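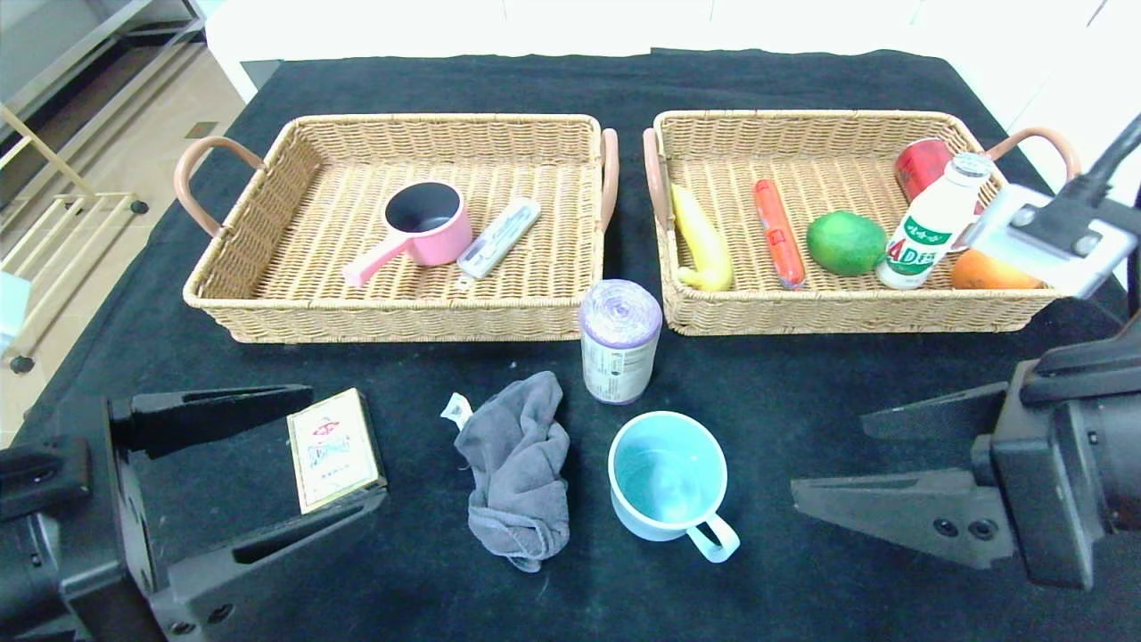 ## Slow hands are fine, silent ones worry me

I have spent a good part of my life around machines, and I forgive them nearly everything. A dropped mug, a missed banana – fine, we all have mornings like that. What I can't forgive is the stop we had at Preslow in July, when the left gripper froze for 12 seconds and the Clotenis controller went on reporting that all was well.

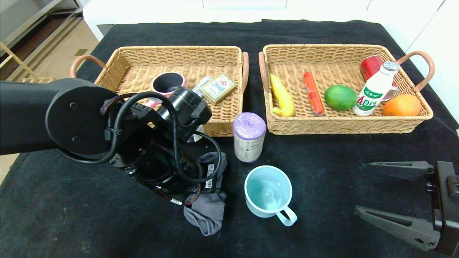
*The sorting table at Preslow, with both baskets and the roll of trash bags.*

We found 11 more of these silent stops in the logs, and I'm sorry to say I had signed off on every one of those runs. My plea to the good people at Mernetti is a simple one: make the arm complain, loudly, before anybody reaches in to help it.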